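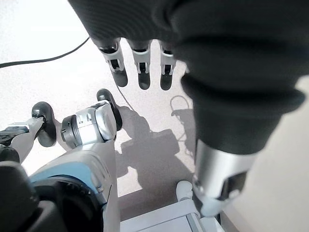
Hema Namboodiri said, after reading my draft, that no cart in the history of nursing has ever been tidied by a talk, and could I please keep it under the half hour. Open with that. Wait for the laugh. If it doesn't come, go straight to the drawers.

Who I am: skip it, they have the program. Mention Oltgate once, for the people from Oltgate.

START: THE 227 ITEMS
Last June we emptied one bedside supply cart in the practice ward and wrote down everything in it. The stock list says 112 items. We found 227. Read out a few of the extras, slowly: gloves in a size none of us wear, tape with no end to it, one birthday candle. Don't say whose cart. They know.

Explain that the stock list was written by the Llewellyn office, on another floor, by people with lovely handwriting.

Then low drawers. Everything you never want goes in a low drawer, and so does everything you want at three in the morning. Ask for hands: who here has sat on the floor to find a dressing? (Most of them. Put mine up too.) 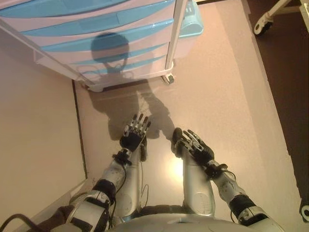
Slide 3. Drawer unit, from above.

Point to make: plastic drawers are cheap and fill up on their own. We bought more drawers in order to have less mess and got more mess, filed. Pause here and drink some water.

Now the cart proper. Light blue fronts, white trim, wheels. Sharps container up in the wire basket on the side, yellow with the red lid, where you can reach it without bending. Lidded bin under that. This part works and I would like the room to leave it alone. And the key, which lives in the lock, dangling. Every year somebody moves it to a safer place, and every year we spend a morning looking for the safer place.
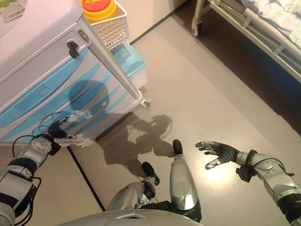 THE TABLE
Slow down for this section, it's the one they came for.

When you empty a cart, the contents have to go somewhere, and they go on the table. Our rule at Fiturby was that the table gets cleared before lunch. Lunch moved. By two o'clock it was holding almost 300 things, counting wrappers, and somebody was using a stack of boxes as a desk.

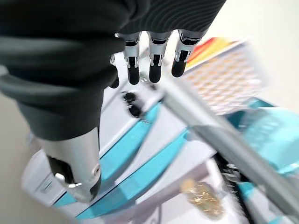
So the second rule: one drawer at a time. Take out, sort, put back, close it, then open the next. Sounds insulting. Say it anyway. The Cekier ward tried it with 2 people and a kitchen timer, and their only complaint was about the timer.

If time is short, cut the labels story. If there is time, tell the labels story but leave out the part about the label maker.

Questions. Someone will ask about color coding. Say "yes, but after lunch" and take the next one.

Handouts are in the blue folder. Bring the folder.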